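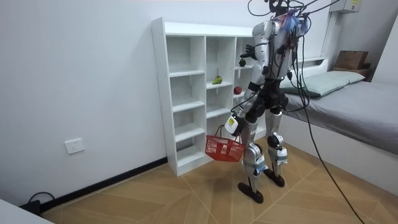
Aidan Heffernan told me I should give it one month before I write anything, as the first week with a picking robot is always either too good or too bad. I waited for three months. We have had the Motirus in our stockroom in Troltthorpe from January, and today is Apr 14, 2023, so I think it is fair to write now.

We are a small order-packing shop. People walk with a basket, take items from open shelves and bring them to the packing table. The Motirus does the same walk on two legs, with one hand for the basket and one hand for the shelf. We did not have to buy new shelves, and this was the main reason we chose it over the Vutel, which wants its own racks and closed boxes.

What is good. It works in cubbies made for people. It handles round things like apples and pears better than I expected, and it is patient with the upper compartments, where my colleagues used to complain about their shoulders. In our first full month it made 3,489 picks, and 477 of them needed a person to step in. Most of these were thin bags and items pushed to the back.

What is less good. The cables. Our unit is the cabled version, and you must plan where they lie on the floor before you plan anything else. It is also slow. Sevim Kırmızıgül picks a full order while the robot is still at its second item. The manual is translated badly in the chapter on hand calibration, and I say this as a person who also writes in a foreign language.

For the staff the change was different from what we feared. We had two pickers on the evening shift and we still have two. But their work is now more watching and correcting, and Sevim says she is more tired in the head and less in the legs. She asked for a pay grade that fits the new work, and she got it in March. I would advise other shops to settle this question before the delivery.

Support answers in one day, in clear English. Spare finger covers are too expensive. I would buy it again for the shelf work, but I would ask for a longer trial first.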